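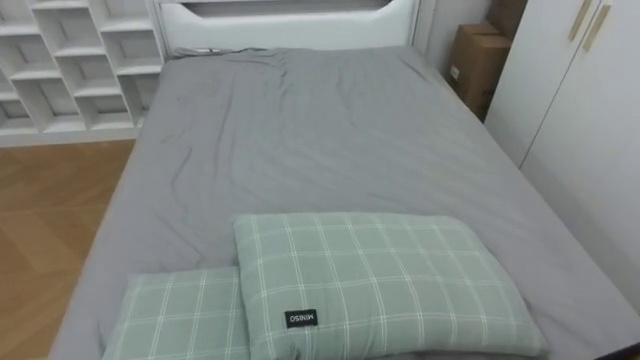

Two green checked pillows on a grey bed. Easy for you to spot, tricky for a computer!

Hello again! I write software for a robot called Kusuma, and my job is mostly teaching it to look before it moves. A camera picture is really just a huge pile of coloured dots. My program, Jenis, has to decide which dots are pillow, which are sheet and which are wardrobe. To learn that, it practised on 2,626 pictures of bedrooms (I helped label them, and my eyes went funny).

Then comes the planning bit. A second program called Tileck takes what Jenis found and works out a path for the arm, a bit like a join-the-dots puzzle in the air. Clothes are the hardest thing I've ever asked it to plan for, because a shirt changes shape every time you touch it! A hanger stays hanger-shaped, thank goodness, so Tileck likes to work out where the hanger is first and then think about the floppy stuff.
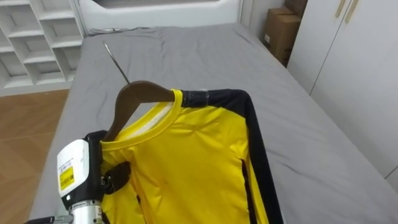

What happens if the software isn't sure what it's looking at?
Jenis gives every guess a score. If the score is low, the arm waits and Jenis looks again from a slightly different spot, just as you might tilt your head at a puzzling picture.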